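4.2 Gripper comparison on the kitchen table task

The second set of trials looked at how much of the difference between the two grippers came from the fingers and how much from the controller. In Section 4.1 both grippers ran with the position controller that ships with the arm. For the kitchen table task we kept the arm, the wrist camera, and the objects the same, and changed only the gripper and the control mode.

The two grippers were the Gumden parallel gripper, which has rigid fingers, and the Nellolside adaptive gripper, whose fingers bend at a middle joint when they meet resistance. Each was run in position mode and in force-limited mode, giving four conditions. An attempt began with the arm in its home pose and ended when the object was released, when it was dropped, or when the time limit ran out. Operators did not touch the objects during an attempt. A drop on the way to the target was scored as a failure even if the object landed in the right place.

Objects were toy kitchen items, chosen because they cover a range of shapes at low cost and can be replaced easily. The layout was changed between blocks by the second author, Despina Ciobanu, using a printed list of positions. The toaster oven stayed on the table in every layout. It was never a grasp target, but the planner had to keep the arm clear of it, and this ruled out some approach angles for objects on that side.

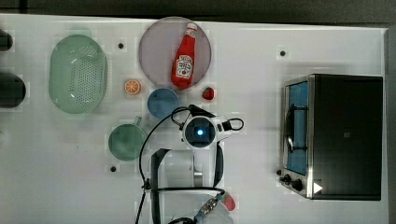 Figure 3. One layout of the kitchen table task, with the ketchup bottle on the plate and the gripper and wrist camera at the lower center.

In total we recorded 2,574 attempts. Of these, 341 were removed before analysis, most of them for lost camera connections or a planner timeout before the arm had moved. Removed attempts were spread across all four conditions, and we found no sign that one gripper was affected more than the other.

The clearest difference was on the bottle. In position mode the Gumden gripper often closed on the tapered part near the cap and the bottle rotated out of the fingers during the lift. The adaptive gripper had this problem less often, since its fingers could settle against the slope. Switching the Gumden gripper to force-limited mode helped, but it did not close the gap. Small pieces such as the strawberry and the orange slice showed the reverse. The rigid fingers picked them up cleanly from the tabletop, while the adaptive fingers tended to curl early and push the piece away.

Bowls and mugs fell in between. Both grippers could hold a bowl by the rim, and most failures there came from the height estimate – the fingers stopped above the rim and closed on air. We count these as camera errors in Table 5, although a controller that reacted to contact might have recovered from some of them. For mugs, the handle direction mattered more than the gripper. When the handle pointed toward the arm, both grippers hit it on the way down.

Force-limited mode was slower in all cases. The extra time came almost entirely from the closing step, where the controller waits for the force reading to settle. We did not try to tune this wait, and the value used was the one set by Zamfira Pascu during the earlier Hollomport tests. A shorter wait may be possible for rigid fingers, which settle sooner. We return to this in Section 5, together with the results for the second camera mount.

3 comments · 341 shares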